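Sum-yee Poon, Lukian Zhuravel
July

3.2 Demonstration procedure

Demonstrations were given by remote control at the Skemstead laboratory. The operator was asked to place the blue cubes in a woven basket and to leave the red cube alone.

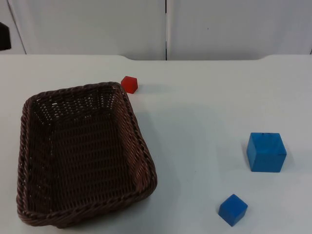

Cube positions were changed between trials, and each of the seven operators completed a short practice period before recording began.

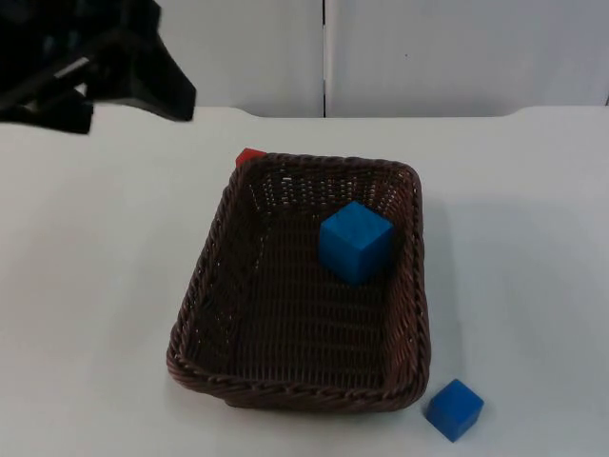

Figure 8. Wicker basket with one blue cube inside, red cube and a second blue cube on the white tabletop.

In all, 2945 demonstrations were kept for training.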